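Sorting a Heap: How to Put Mixed Things into Groups
Lurnham Children's Pages – Mar 24, 2021

A bed is a useful place for sorting. It is wide, flat and soft, so small things do not roll far.
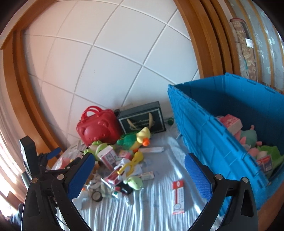
What is sorting?
Sorting means putting things into groups. Each group has a rule. The rule might be "soft toys" or "things that hold other things". An item that fits the rule goes in. An item that does not fit stays out.

Choosing a rule
The red bag with the bear face could go in two groups. By shape, it belongs with the yellow duck, as both look like animals. By use, it belongs with the dark gift box, as both are containers. Neither answer is wrong, but you must keep to one rule until the heap is finished.

Order of work
1. Move the large items first. Bags and boxes take up the most space.
2. Move the soft toys next. They can be stacked – a duck will sit on top of another plush toy.
3. Leave the small items until last. Spread them out flat so that none is hidden under another.
4. Put anything without a group to one side. This is called the remainder.

How many groups?
Use three groups for a first try. With 19 groups, most would hold a single item and you would spend longer looking for the right place.

Words to know
Container: an object made to hold other objects.
Plush: a soft cloth with a furry surface, used for toys.
Remainder: what is left over.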